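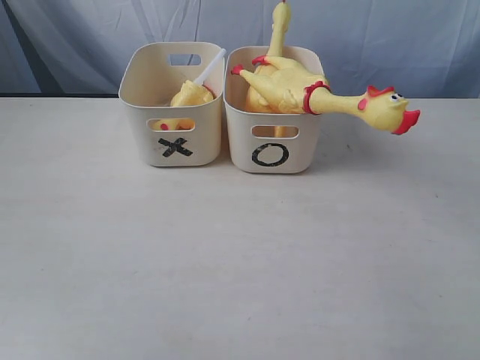
Marisol Zamora asks why the joins on her mixtape were clean in the session and clicked on every phone she tried. The files had been cut one at a time from separate sessions, each with its own short fade, and then exported straight to a lossy format. Both of those steps cause clicks. The method below avoids them and also covers track order, levels, tags and the final check.

Preparing a continuous mixtape for release as separate tracks

What you need

An audio editor that can place markers and export the regions between them. Any current editor will do. I use Birilus, and the menu names below are from it.
The finished mixes of all songs, skits and interludes, as WAV files, 24-bit, all at the same sample rate.
A written list of every guest, producer and writer, spelled the way they want it spelled.
Headphones, and one cheap speaker.

1. Fix the running order first

Print the list of titles and write three things next to each: tempo, key, and whether the track starts cold or with a lead-in. Two cold starts in a row are fine. Four in a row sound like a folder of files.

Keep guest verses apart where you can. If the same rapper is on two tracks, put at least two other tracks between them, unless the second is meant as an answer to the first. Posse cuts go in the second half. An interlude should come before the song it sets up and should be short enough that a listener who skips it loses nothing needed later.

Do not start on step 2 until the order is settled. Moving one song after the joins are made means remaking three joins.

2. Build one long session

Create a new session at the sample rate of your mixes. If some mixes are at 48 kHz and others at 44.1 kHz, convert the smaller group before importing and do it once only.

Use two stereo lanes, A and B. Put the odd tracks on A and the even tracks on B. Overlaps are then visible and you can fade one lane without touching the other. Put host drops, tags and crowd noise on a third lane, C. Name the lanes. Lock each clip once it is in place.

3. Make the joins

There are three kinds and most tapes use all of them.

Butt join. Track A ends, track B starts at once. Trim to a zero crossing on both sides and add a fade of a few milliseconds. Longer than that and the first kick drum of B loses its front.

Crossfade. Set the overlap by ear, then move it to the nearest bar line. Use an equal-power curve for unrelated material. Use a linear curve if both sides contain the same sample or the same room tone, otherwise you get a bump in the middle.

Gap. Leave room tone or tape hiss in it if the tracks on either side have any. For a gap before a cold start, 400 milliseconds is short and 600 milliseconds is comfortable. Anything much longer reads as the end of a side, and you may want that once.

Check each join by playing from well before it to well after it. Looping only the join will make almost anything sound acceptable by the tenth pass.

4. Set levels across the tape

Match vocals. The voice is what people set their volume by, so work down the session and compare the lead vocal of each song with the one before it. Trim clip gain in half-decibel steps. Leave the master fader at zero.

Mixes from different producers will arrive with different amounts of limiting. Ask for unlimited versions. If you can't get them, turn the loud ones down and leave the quiet ones alone.

When the vocals match, put one limiter on the master with a ceiling of -1 dBTP. It should be doing very little. If it is working hard on one song, the fault is in that song, and you should go back and trim it.

5. Place the track markers

A marker is the point where one file ends and the next begins. Put it where a listener who picks the track from a list would want to land. In a crossfade this is nearly always the downbeat of the new song and seldom the middle of the fade. Host talk over an intro belongs to the new song if the host names it, and to the old song if the host is commenting on what just played.

Snap every marker to a zero crossing in both channels. If the editor only checks the left channel, zoom in on the right and look for yourself.

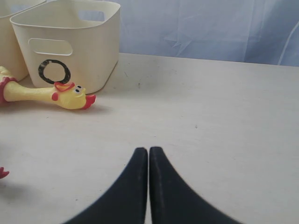 Sundus, issue 8

6. Export

Choose Export Regions Between Markers. Set the format to WAV and the bit depth to 24. Turn off the following, each of which is on by default in some editors:

Fade edges
Normalize each file
Trim silence
Add tail

Any one of these will break a continuous join. Dither is applied only if you are going down to 16-bit, and only at this step.

Import the exported files into an empty session, end to end, with snapping on. Put the long session's master next to them, flip the polarity of one and play both. You should hear nothing. If you hear a thin, phasey version of the tape from some point onward, one file has gained or lost samples, and the offset starts at the join just before that point. On the tape I was using while writing this, the offset was 1,513 samples, all from one interlude that had been exported with a tail.

7. Lossy copies

Encode from the WAV files, never from another lossy copy. Some encoders add padding at the start and end of each file. A player that reads the gapless data will remove it and a player that doesn't will leave a tick or a small hole. There is no cure for the second case, so make a single-file version of the whole tape as well and offer both.

8. Tags and file names

Number with two digits: 01, 02, 03. Keep the title field for the title. Guests go in the artist field or in the title as (feat. Name), depending on what your distributor accepts, and one style must be used from start to end. The album artist field holds the main artist alone. If it holds the guests too, many players will split the tape into a separate album for every feature.

Producer credits go in the composer or comment field and in the text that ships with the download. Don't put them in the file name.

Avoid curly quotes, slashes and question marks in file names. They are allowed in tags.

9. Final check

Delete your local playlist and load the files fresh on a phone. Play the tape through once without stopping and write down times only. Don't fix anything while listening. Then do the second pass on the cheap speaker, skipping from track to track, and listen to the first few seconds of each.

Open the archive you are going to upload on a different machine. Confirm that the track order is right when sorted by name, that the cover opens, and that no session files or rough mixes came along in the folder.

Notes

Uncleared samples: none of the steps above changes the legal position of a free tape. Ask before you upload.

If a guest verse arrives late, render the new mix to exactly the same length as the old one and swap it under the locked clip. The markers stay valid and only that region has to be exported again. Run the polarity test on the files on both sides of it.

Users of Psarras should note that its region export counts from the session start and not from the first marker, so move the first marker to zero before step 6.

Correction from Dexter Alcantara: in step 3 an earlier version of this page had the two fade curves the wrong way round. Fixed Tuesday.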